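Notebook, Vullen workshop, front bench
February 2, 2021

Carrying on with the table finish and the drinks question. The Zerklow sheet from December is still the one we work to, so page numbers are as on that.

Table first. The Tastdale top went on yesterday and the screws are all in from underneath. It is the matt grey-brown one. I wiped it down twice with plain water and once with weak washing-up liquid, and the second wipe left smears that only came off with a dry cloth. Use the dry cloth every time. The long edge nearest the window has a slight lip where the board meets the trim. I could feel it with a fingernail but not with the flat of my hand. Left it alone for now.

The legs are level after packing the back left one with two bits of card. Want a proper foot for that. There may be one in the Tuominen box, otherwise it will have to be ordered.

Drinks. The point of the exercise is to find out what the top does when a coloured drink stands on it for an afternoon, and what it does when one goes over. The café wants the pink cordial on the menu and it is the worst of the lot for marking, going by the old birch sample, which still has a ring in it.

Mixed the cordial at 40 ml made up to 1000 ml with cold tap water. It comes out a pale pink. Stronger than that and it tastes of sweets, and the café won't serve it stronger anyway, so there is no sense in testing it. One jug does the whole set with some left over. Keep the jug covered, the dust from the sander gets everywhere.

Cups are the small white paper ones. I had wanted the lidded sort but the lids we have are for the next size up and drop straight in. Each cup gets a straw, as it would at the counter. A straw changes how people pick the cup up and put it down, and it drips when it is pulled out, so it belongs in the test.

Filled the first cup too high. Nearly to the rim looks generous at a counter but it is awkward to carry across a room. Next time stop a finger's width lower.
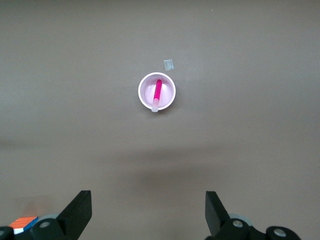
I have also been going back and forth over whether to mark the cup positions on the top itself. Pencil shows up badly on the grey-brown and I don't want to be rubbing at the finish afterwards and then wondering which of us made the mark. Small pieces of clear tape would do it, so long as the tape doesn't lift anything. Tried a strip on the offcut overnight and it peeled away clean, with a bit of stickiness that went with the damp cloth.

Spill test on the offcut, 4 ml from the syringe, left for an hour. Wiped off with no colour that I could see by the window. Under the lamp there was a dull patch where the puddle had been. It had gone by the time I came back from lunch, so probably water in the finish and nothing to do with the colour. Do it again with plain water alongside to be sure.

The light over the bench is poor for this. Anything leaning over the top throws a wide shadow across the middle and a faint ring would be easy to miss. Check for marks from the window side, low down, with the lamp off.

To do:
Order the next size of lids, or smaller lids for these cups, whichever the café agrees to.
Foot for back left leg.
Repeat the spill with plain water.
Ask Tastdale whether batch 292 had one coat or two. The label only gives the batch.
Wash the jug. Cordial dries sticky round the spout.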